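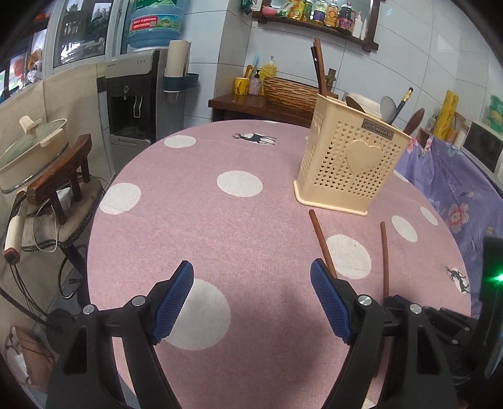

Dénes Takács
Staff writer, workshops and open days

Community > Open Days > Photo Galleries

Monday, March 18, 2019 | By Dénes Takács

2 min read

I've been pestering Darragh Nic Giolla for an invitation to the Plorton open day since last May, so when one finally landed in my inbox I said yes before I'd even read to the bottom. Good thing I did, because the bottom said the demo was in a kitchen! I had packed for a chilly workshop and spent the afternoon carrying my coat around.

The task up top is chopsticks. Two of them on the polka-dot cloth (yes, those are little deer between the dots), with the hand-held gripper open over the table and the utensil holder waiting behind. Look at those ribbed blue finger pads, too. I asked Darragh why they practice on chopsticks, and I got a very long answer that I mostly enjoyed. The short version is that they're thin, they roll, and everybody in the room already knows how picking one up ought to feel.

I love how much the holder has going on: the heart cutouts, the spoons, the bundle of dark chopsticks, even a pen in with the rest. Slotting one more thing in there is fiddly enough with my own fingers. The woman next to me said her kitchen drawer was worse, and we got talking about drawers for a while, so I missed part of the talk on the Wivo software. Sorry, Wivo people.

Visitors got a turn with the gripper, 5 minutes each, and the line went out the door and down the steps. My turn was humbling. I squeezed way too early, then way too late, and a kid of maybe ten behind me gave me advice the whole time (good advice, too).

Darragh keeps a running log of practice tries, and it stood at 2,176 when the doors opened. I don't know if mine went in. I kind of hope they didn't!

If you'd like to go, the next one is in May at the same address. Doors open 20 minutes before the first demo, and I'd get there for that, as the line only gets longer after lunch.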